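Kitchen Workshop Tips: Comparing Grippers Before You Buy One

by Akinyi Wanyama
Filed under: Workshop, Kitchen helpers

Many readers wrote to me after the page on jar openers and asked for the next step, a small arm that can pick things up from the counter. I am not an engineer. I repair kitchen appliances in Nzioka and I learned robots slowly, mostly in the evening, so please take these tips as coming from a person who has made the mistakes with her own hands.

Try it in simulation first

A gripper costs money and a broken bottle costs an hour of cleaning. A simulated kitchen costs only electricity. I made mine with a counter, a dining table, chairs and the small things that stay on a counter in a normal house. You can drop the wine bottle as many times as you want.

Put the objects where people really leave them. At first I placed every object in the middle, with a lot of free space on all sides, and both of my candidate grippers looked excellent. Then I moved things close to edges and walls and the results became much worse.

Start with a close camera

For grippers I always check the close camera before the wide one. You want to know if you can still see the object when the fingers are next to it. With a wide gripper body, the lower part of the object can be hidden exactly when you need it. If the base is hidden, you must judge the height from the top edge only, and this is where I made most of my errors.
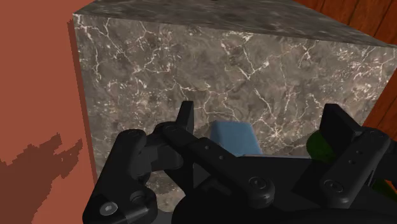
Close camera: light blue block between the two finger assemblies, its lower part hidden by the gripper.

Some things to check from this camera:

Can you see both finger tips at the same time? If only one is visible, turn the wrist a little and look again.

How much of the view is covered by the gripper itself? A black gripper near a dark object is difficult for the eye, and in my tests it was difficult for the software too. I changed to a lighter counter for one evening only to see the difference, and it was a big one.

Does the stone pattern confuse the detection? Veins in marble are thin and light, and my first program took one of them for the border of a cutting board. If you have such a counter at home, test with such a counter. A plain gray surface will give you nicer numbers than your real kitchen will.

Parallel fingers or linkage fingers

I compared two types, the Nadard with fingers that slide straight, and the Pudent with fingers that move on a linkage. I did the same list of picks with each, 593 picks in total. The Nadard was better with flat boxes and sponge packets. The Pudent was better with round things, for example bottles, but the tips go down a little while they close. If you do not correct this in the height, they touch the counter. Raise the hand slightly during the closing and the problem goes away.

For bottles that lie down, come from above with the fingers across the bottle, never along it. Take the bottle at the body, close to the heavy end. At the neck it will hang and turn. My full test bottle was set to 700 grams, and the Pudent needed more force than the default value to keep it still.

A soap dispenser that stands up needs another method. Do not press on the pump! Grip the body below the pump, and if the nozzle is in the way, rotate the wrist so that the fingers pass beside it.

Then use the wide camera

The wide camera will not help you to close the fingers, but it shows the way to the object. I look for two things, which are how much room the arm has above the counter and what can fall on the floor.

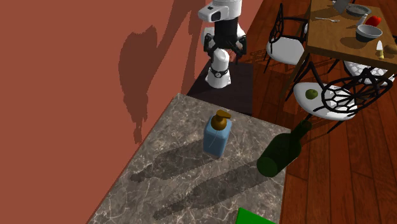
Wide camera: dispenser standing on the marble, green bottle lying near the edge, arm and gripper above.

A bottle with the neck over the edge of the counter is a good hard test. Push it by a small amount in the wrong direction and it can roll. I now keep one such position in every comparison. With the first controller settings I lost the bottle 14 times in one evening, and my sister-in-law Peninah Odera, who was reading at the same table, asked if the floor was also simulated.

Look at the shadows too. When the light is strong, the shadow of the arm can be bigger than the arm and it moves when the arm moves. If your program looks for motion, it may follow the shadow. Move the lamp, or tell the program to ignore the wall.

Small tips on the controller

Use a slow speed for the last part of the way down. I use half of the travel speed.

Save the settings with a name you will understand next month. I have a file called "good2new" and I do not know what is in it.

Change one thing at a time. On one Wednesday I changed the finger pads and the camera angle together and had to repeat everything.

Keep the failed picks in your notes. From my list, 447 picks were clean, and I learned more from reading the rest of the lines.

For the arm I use the Jotia controller, only because the manual was clear and I could read it without a dictionary. If you have another one, the tips above should still be useful.

Next page: cleaning finger pads after flour and oil.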